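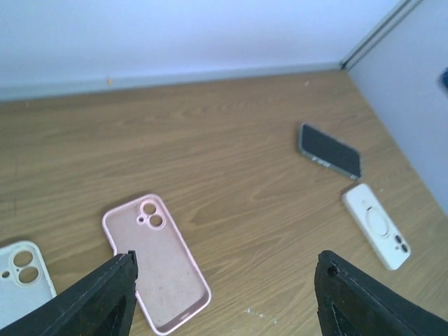

4. Why Old Phone Cases Are Kept

4.1 The case that outlives the phone

When we first drew up the questionnaire, we thought of the phone case as a small matter, and we very nearly left it out. Our interest lay in the telephones themselves, and in how long a household will hold on to one after a newer model has taken over. It was only in the January pilot, sitting in kitchens in Groneck with more tea than we could decently finish, that we noticed how often the talk drifted away from the phone and settled on what had been wrapped round it. People who could not remember the model of their last telephone could tell us the colour of its case, where they had bought it, and which drawer it was in now.

The full survey was sent to 1,000 households in Groneck and Udov and brought back 906 usable forms, a far better return than we had dared hope for. Of these, 243 reported at least one case in the home that fitted no telephone still in use. We call these cases "stranded", a word borrowed from one of the forms and kept because we liked it. Soft cases of the kind seen in Figure 1, at the head of this section, where a pale pink silicone one lies open side up, came up again and again in the written answers, and our respondents spoke of them more fondly than they did of hard ones.

The reasons given for keeping a stranded case were rarely practical. A few people hoped to pass the old phone on to a child or a parent and wanted it to go with its cover. More often the answer was a kind of shrug on paper — it was still good, it had cost money, it seemed a shame. Chou, in an earlier study of spectacle cases and pen boxes, describes a "courtesy towards containers", by which a thing made to protect something else is given a little of the respect due to what it once held. We found the phrase helpful, though our own respondents were inclined to be less solemn about it. Several admitted that they had forgotten the case existed until our form arrived and sent them to look.

Storage followed a pattern that will surprise few readers who own a kitchen. The case went first to a table or a windowsill, then to a drawer, and then, if the family moved house, into a box with leads and plugs. Hardly any of our respondents could recall a moment of decision. The case was put down for the time being, and the time being went on for years. 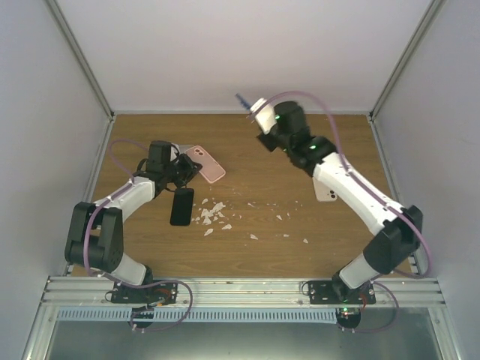 One respondent in Udov would not have it that this was forgetfulness at all, and wrote at some length in the margin that a case is the only part of a telephone a person really chooses, "so of course you keep it, you would keep a coat you liked even if it had stopped fitting you". We have returned to this remark many times in writing up, and it has softened our first reading a good deal. The questionnaire had asked why the case had not been thrown away, as though throwing away were the natural thing and keeping needed an excuse.

We therefore went back to 8 of the households and asked the question the other way about: what would have to happen before the case could go? Here the answers were longer and, to our minds, much richer. Someone to give it to was the wish expressed most warmly. A collection point came next, and there was some puzzlement that Nernberg, the larger town nearby, should take batteries and printer cartridges at its library but have no place for a clean and perfectly sound cover. We take up the matter of collection in Section 5.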